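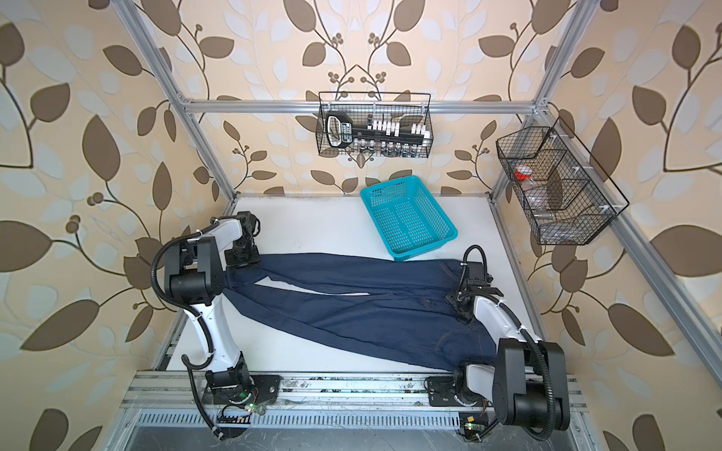 Moxa on the knee at home, is it too much every day?

Posted by jarnen_walker in Home Care

Hello all. I have a stiff left knee for many months, and the doctor looked at it and found only wear from age. In January I began to go for acupuncture at a clinic called Tan, and there they also use moxa on the needle. I like the warmth very much. Now the practitioner gave me a box of moxa sticks to use at home between the visits. She showed me how to hold the stick over the point below the knee, but I did not write it down, and now I am not sure about the time. I did 20 minutes on each side yesterday and the skin stayed pink until I went to sleep. Is this too much? Also, my apartment is small and the smell stays in the curtains. Are the smokeless sticks just as good? I pay for 70 sticks in the box, so I would like to use them correctly before I buy another kind.

2 answers

Netell

For me 20 minutes on one place is long. I was taught to stop when the skin is warm and a little pink, and with my skin this comes much sooner. If it is still pink many hours later, I would leave that knee alone until it looks normal, and then do a shorter time. Please call your clinic and ask them. They know which point they chose and why, and it is a normal question, they will not be annoyed.

Some things which I do myself:

Keep the stick far enough that it feels pleasant. If it feels sharp or stinging, it is too near.
Put your other hand beside the point, so you feel the heat on your fingers too. This is important if you have weak feeling in the legs, for example from diabetes. In that case I would not do it at home at all without asking the doctor.
Knock the ash into a dish often. It falls when you do not expect it.
Put the stick out in a jar of dry rice or sand with a lid, and check it again later. It can stay hot inside for a long time.

About the smokeless ones, I used them for one winter. They are harder to light and they feel hotter to me, so I hold them farther away. The smell is less, but it is not zero. Open a window also with these. If anybody at home has asthma, I would not burn either kind.

For the curtains, I take them down before and hang them back in the evening. It is a little work, but washing them is more work.

Jukimeck

just use a heat pack, same thing and no smoke. I bought 200 of the stick-on ones and my knee is fine

Comment by jarnen_walker

Thank you both. I called Tan and they told me to wait until the skin is calm, then five minutes on each side and not every day. Jukimeck, I have a heat pack too, but I fall asleep with it, so I prefer the stick where I must sit up and pay attention. I will finish this box and then try the smokeless kind in summer when the windows are open.

Filed under: Home Care > Acupuncture and Moxa > Knees and Legs

Last updated: January

Related posts
Cupping marks still visible before a wedding
Can I drink coffee before acupuncture?
Bitter herbal tea, how do you get it down?
Ear seeds fall off in the shower
What to wear for a first visit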